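3.2 Setting and household sample

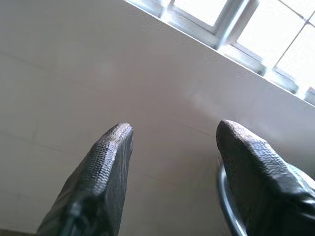 Figure 2. Two dark gripper fingers with their tips apart over a pale surface.

The study drew on households in Granomdale and Avwood with a baby under one year old. Parents were reached through well-baby clinics, where a one-page notice was handed out at check-in from March onward. Of the 1,138 parents who returned the notice, 654 met the entry rules and agreed to keep a feeding diary. Parents of twins were left out, as were families who had already moved to three solid meals a day.

The diary was a paper booklet with one page per day. Parents wrote down each milk feed, each attempt at solid food, the food offered, and who was feeding. They also marked whether the baby took the spoon, turned away or held it. We used these three marks in place of a longer scale after parents in the pilot told us they had only one free hand while writing. Diaries ran for 6 weeks and were collected every Friday.

Entries were typed into Clerka by two coders. Where the coders disagreed, the page was read again by a third person (Tamošiūnaitė), whose reading was kept. Most disagreements were over handwriting – "pear" and "peas" in particular – and a smaller share over whether a snack given in the car should count as a meal. We counted it if the parent had written a time next to it.

First foods were grouped by texture following Hinojosa: smooth, mashed, and soft pieces. Foods that changed group during the study, such as banana, were coded by how they were served that day. Store-bought pouches were coded as smooth whatever the label said.

Two limits of the sample should be noted. Families in Avwood were more likely to have a grandparent in the home, and grandparents filled in many of the weekday lunch pages. Their notes tended to be shorter, and the column for refused food was often left blank. We treated a blank as missing and did not read it as "nothing refused." In addition, parents who went back to work during the study sometimes had no record of daytime feeds. These days were kept for the analysis of evening meals only, as described in Section 3.4.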